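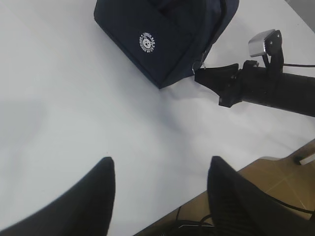
Workshop notebook: Itineraries

Monday, June 4, 2018

Spent most of the morning on the Plevesetti walking week, and I want to get it down while I still remember which version of the room list is the right one. (It's the one with the green tab. Please, everybody, leave the green tab alone!)

We have 27 travelers confirmed and the small hotel in Skustesby has come back with four fewer rooms than we held in December. I called them twice. The lady at the desk was lovely about it and explained that the group contract went over to Prisau when they changed booking systems, and somewhere along the way our hold was copied with the old release date. She is looking for the original. In the meantime I've moved the two couples who asked for a quiet side over to the guesthouse across the square, on paper only, and I haven't told them yet.

Tried the transfer timings again too. If the coach leaves the airport at 2 we make the ferry with room to spare, but the late flight doesn't fit no matter how I push it around. Tanvir Nanayakkara thinks we should split the arrivals and send a minivan for the late people, and I have come around to his way of thinking, though I'd like a price before I say so out loud. 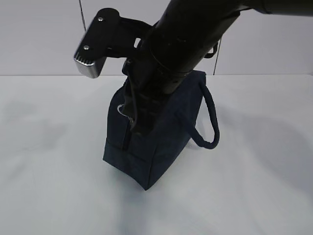 The minivan quote should come from Ko by the end of the week. I asked for 12 seats, which is more than we need, but luggage always eats the back row and I would hate to have somebody riding with a suitcase on their knees for the whole coast road. I also asked whether the driver could wait if the flight is late, and whether waiting is charged by the hour or just folded in. Last year it was folded in and I never did find out by how much.

Still to do: final passenger names to the ferry office, dietary notes to both kitchens, and a new page for the welcome packet, as the old one still has the breakfast hours from before the hotel changed them. Shuk-fan Man has the old file.
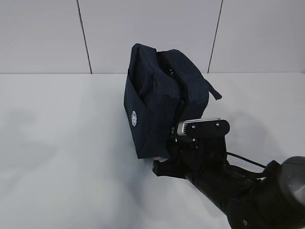
Refilwe Chauke, penciled in the margin after lunch: I'd tell the two couples today. The guesthouse has the better breakfast anyway, and they'll be happier hearing it from us than from the front desk. Ferry names are done, I sent them at noon.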